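Skostside Trail Association
Minutes of the May general meeting
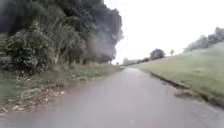

1. Opening

The chair opened the meeting at 7:05 p.m. in the upstairs room of the Zinska Street library. Enough members were present for a quorum. The agenda was accepted with one change: the item on dogs was moved ahead of the item on signs so that the visitor from the parks office could leave early.

2. Minutes of the previous meeting

The April minutes were approved with two corrections. The bench at the north trailhead was donated by a family, not by the garden club. The price quoted for mulch was per cubic yard and not per load. The secretary will fix both in the posted copy.

3. Money

The balance in the general account was read out and accepted. Dues are coming in more slowly than last spring, and a reminder will go out with the June newsletter. Members who pay at the table on cleanup day will get a receipt the same day.

The bill for liability insurance has arrived and is up $43 from last year. A member asked if the association could join the city's policy. The chair said this was asked two years ago and the answer was no, but she will ask again in writing. The bill will be paid in the meantime.

A grant of $1,000 from the Nguyen-Tran Family Fund has been received. The letter that came with it says the money is for planting and may not be spent on paving or signs. Motion to place it in the planting account. Seconded and carried.

4. Drainage

The parks office reported that the low stretch between the footbridge and the school fence is on its list for this summer. The plan is to clear the ditch on the west side and replace one culvert. The asphalt itself will not be redone this year. Work is expected to take two weeks once it starts, and there will be a detour along Mill Road for walkers. Cyclists will have to use the street.

Several members said the Mill Road shoulder is too narrow for strollers. The parks office will look at putting cones out during school hours – no promise was made. A member asked that notice of the closing be posted at both trailheads at least a week ahead. The parks office agreed.

It was also asked whether the association should keep sweeping leaves out of the ditch in the fall. The answer was yes.

5. Dogs

There have been complaints about loose dogs near the picnic meadow, mostly in the early morning. The leash rule applies on the whole trail. The parks office can send someone by but does not have staff to do it every day. There was a long discussion. Some members wanted a fenced dog area at the south end and others felt that would bring more cars to a small lot. No motion was made.

The bag dispenser at the footbridge has been empty since March. The key is missing. The vice chair will order a new lock and refill the box.

The visitor from the parks office left at 7:50 p.m.

6. Signs

Two bids came in for the new trail map boards. The lower one is from Zorument, which made the boards for the cemetery walk. Their bid includes posts but not installation. The other bidder includes installation but cannot deliver before October.

Members looked at the sample board that was passed around. Comments: the type is easy to read, the green is too close to the color of the background, and the map should show the restroom at the ball field. One member asked for distances in both miles and minutes. The sign group thought minutes would start arguments and would like to keep miles only.

Motion to accept the Zorument bid, with the color change and the restroom added, and to put the posts in ourselves. Seconded. Carried with two opposed.

7. Planting

The planting group wants to put serviceberry and redbud along the open section past the school fence, where there is no shade in the afternoon. They have a price for 50 young trees from a county nursery, to be picked up in the fall. The group will walk the section with the parks office first to find out where the gas line runs.

A member asked who will water the trees next summer. The group will bring a watering schedule to the September meeting. Motion to reserve the trees was held over until then, as the nursery does not need a deposit before the end of September.

The milkweed bed at the north trailhead was mowed by mistake again. Stakes and string will be put up this month.

8. Spring cleanup

Cleanup will run from 9 a.m. to noon, starting at the south lot. Gloves and bags will be provided. Please bring your own loppers and mark them with tape. Children under 12 need an adult with them. The crew working near the creek should wear boots. Coffee is covered, but someone is still needed to bring cups.

The shopping cart in the creek is too heavy to lift by hand up the bank. The parks office has been told where it is.

9. Other business

The bike shop has offered to put a repair stand near the ball field at no cost if the association will look after it. Questions were raised about tools being taken. The chair will find out how the tools are fastened and report back.

The newsletter needs items by the 20th. Short is fine.

A member reported that the clock on the meeting notice is wrong – it still says 6:30 on the website. The secretary will change it to 7:00.

10. Things to do before the next meeting

Chair: write to the city about insurance, and ask the bike shop about the tools.
Vice chair: lock and bags for the dispenser.
Secretary: corrected April minutes, website time, dues reminder.
Sign group: send color change and restroom location to Zorument.
Planting group: stakes for the milkweed bed, walk with the parks office.

11. Next meeting

The June meeting will be in the same room at 7:00 p.m. The library has asked that we stack the chairs when we leave.

Adjourned at 8:40 p.m.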